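How to Write House Rules for a Tabletop Robot Arm

Every shared workbench has rules. Most of them live in the head of whoever got pinched last. At Mellholm we finally wrote ours down on a Sunday, and the first draft ran to 64 items, which is a fine way to make sure they are read by one person, once. The current version has 7. Steal what you like.

Step 1. Start with the stop button.
Before anyone says a word about software, have them find the stop button with their eyes on the arm. If they have to look down, move the button. Press it at the start of every session too. A stop button that was tested last September is a decoration.

Step 2. Decide where people end and the arm begins.
Mark the full reach of the arm on the bench, with the gripper extended. Yes, it's farther than you think. Hands stay outside that line while the motors are powered, including hands that are "just fixing one thing." If you run two arms, mark both, and treat the overlap as a place where elbows go to be educated.

Step 3. Set the speed low and leave it there.
We run new tasks at the slowest setting that doesn't send the operator to sleep. Lorena Yáñez, who wrote most of our sheet, wants 500 clean cycles before anyone touches the speed. People grumble. The grumbling has so far injured no one.
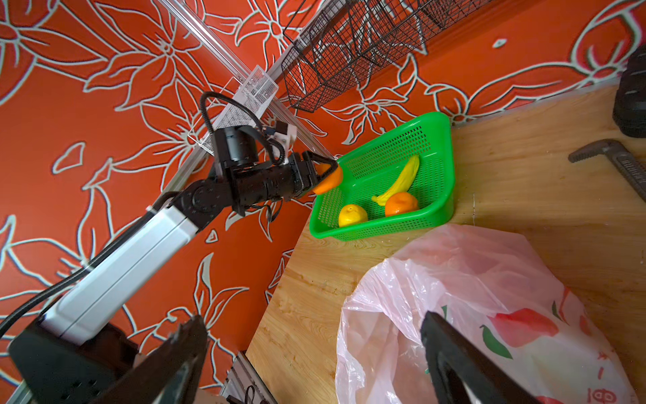
Step 4. Pick forgiving objects.
Fruit is good for sorting practice. It's cheap, it comes in awkward shapes, and a squashed banana makes the point about grip force better than a chart does. Throw out anything bruised before it becomes a cleaning job, and keep juice away from the joints.

Step 5. Ask what else is within reach.
Hand tools belong in a drawer during a run. So do phones, mugs and your good screwdriver. Check the cables as well: swing each joint through its range by hand, power off, and look for anything that pulls tight or snags.

Step 6. Write down the near misses.
Ours go in a plain notebook called Flilis, for reasons that were funny at the time. Put down the task, the speed and what nearly happened. Leave out whose fault it was, or the notebook will stay beautifully blank.

Step 7. Tape the sheet up by the power switch.
One page, large type. When you add a rule, try to remove one.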